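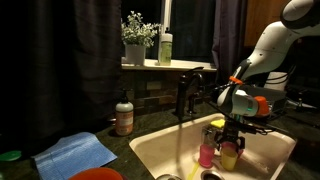
Inicio | Casa | Naturaleza | Juegos

¿Por qué lavamos los vasos con jabón y no solamente con agua? La grasa y el agua no se mezclan bien, y por eso el agua sola pasa por encima y deja una parte. Un vaso de plástico, como el rosa o el amarillo del fregadero, guarda la grasa más que uno de vidrio. El jabón la separa en gotas muy pequeñas – entonces el agua se las lleva por el desagüe. La esponja ayuda a frotar.

Prueba en tu casa: pon 300 mililitros de agua en un vaso y añade 2 gotas de aceite. Mira cómo flotan. Después echa un poco de jabón y mueve despacio con una cuchara. ¿Qué ha cambiado?

Texto: Pranab Bandara

Otros artículos
¿De dónde viene el agua del grifo?
¿Por qué la esponja tiene agujeros?
Las burbujas y sus colores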